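Suridville library opens self-serve coffee corner on second floor

Tue 25 August

17 shares | 2 comments

The Suridville public library has opened a self-serve coffee corner on its second floor, in the former periodicals room next to the local history shelves. It is open during regular library hours and replaces the vending machine that was taken out in July.

The corner is built on a simple plan: a capsule coffee machine on a wooden table, a holder for the capsules, clear glasses and a tray. Patrons make their own drinks and clear up after themselves. There is no counter and no staff member assigned to the room, although the second-floor reference desk is just outside the door.

The library said it spent $619 to set up the corner, with the money coming from the spring book sale. That amount covered the machine, the glasses, a first order of capsules and a new outlet on the north wall. The table was already in the building. It had been used in the children's craft room until that room was refitted last year. 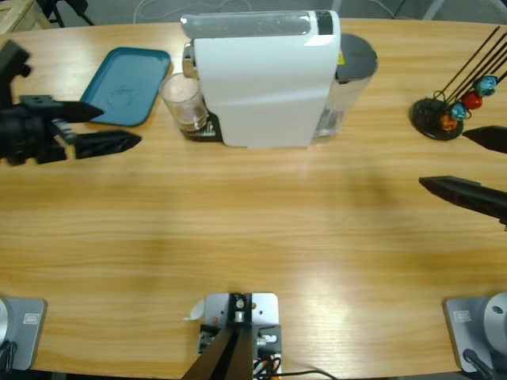
A drink costs $2, paid at the reference desk or dropped in the box beside the door. The price is the same for a short or a long coffee. Decaf capsules are stocked as well, and the library plans to add tea if enough people ask for it. Patrons may not bring their own capsules, as not every kind fits the machine.

The first order of coffee came from Grabner, the roaster on the old mill road, which also supplies the snack stand at the Pokura swimming pool. The library has signed up for a delivery every other week and said it may change the amount once it knows how much is being used. Grabner takes back used capsules for recycling, and a covered bin for them has been placed under the window.

The old vending machine had been a source of complaints for a long time. It took coins only, and it was out of order for much of the winter. The company that serviced it, Vandach, ended its contract with the library in the spring and picked up the machine when the room was cleared. Until the new corner opened, the closest place to get a hot drink was the bakery across the square, which closes in the middle of the afternoon.

Paper cups were considered and turned down. The library said glasses would cost less over the year and would cut down on trash, which is emptied only three times a week on the upper floors. It bought 26 of them, all the same short, straight style, so that they can be replaced one at a time when they break. Used glasses go on the cart by the door and are washed in the staff kitchen downstairs. People who want to carry a drink out of the room will need a travel mug with a lid – the same rule that applies in the rest of the building.

Drinks are allowed at the four reading tables in the room and in the two armchairs near the radiator. They are not allowed in local history, where many of the maps and ledgers are kept on open shelves, or at the public computers. The door between the coffee room and the local history shelves will stay closed, and patrons going from one to the other are asked to finish their drinks first.

The library has posted a short set of directions on the wall. Patrons are asked to check the water tank before starting, to set a glass on the drip tray under the spout, and to stay with the machine until it has finished. The teal tray is meant for carrying glasses to the reading tables, and should be brought back to the coffee table afterward. Anyone who finds the water tank low can ask at the reference desk to have it filled.

Staff will wipe down the table and empty the drip tray at opening and again before closing. The machine will be switched off 30 minutes before the library closes each day. It will be out of service on the first Monday morning of each month for descaling.

The room itself has changed very little. The magazine racks were moved to the ground floor earlier in the summer, which freed up the long wall, and the carpet near the table was replaced with vinyl flooring that is easier to mop. The bulletin board is still in place, and groups may still post notices there with a stamp from the front desk.

Book clubs and study groups that reserve the room may use the machine at the regular price. Groups that want coffee ready before a meeting will have to make it themselves, and the library asks them to allow extra time, as the machine makes one drink at a time. Reservations are taken at the front desk or by phone, up to six weeks ahead.

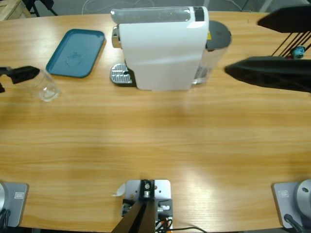
Trial period and hours

The coffee corner will run on a trial basis through the end of the year. The library will then look at sales, cleaning costs and the number of broken glasses before deciding whether to keep it. If it stays, a second machine could be placed in the ground-floor lobby, where there is more foot traffic but no water source close by. Any money left after supplies are paid for will go toward large-print books.

Comment cards are available next to the payment box and can be left at any desk. The library is asking in particular about the price, the choice of coffee and the noise from the machine, which can be heard at the nearest reading table – a few regular visitors raised that point before the opening.

The second floor is open from 9 a.m. to 7 p.m. Monday through Thursday and from 9 a.m. to 5 p.m. on Friday and Saturday. The library is closed on Sunday. The elevator is working again after repairs, and the entrance on the parking lot side is the closest one to it.

17 shares | 2 comments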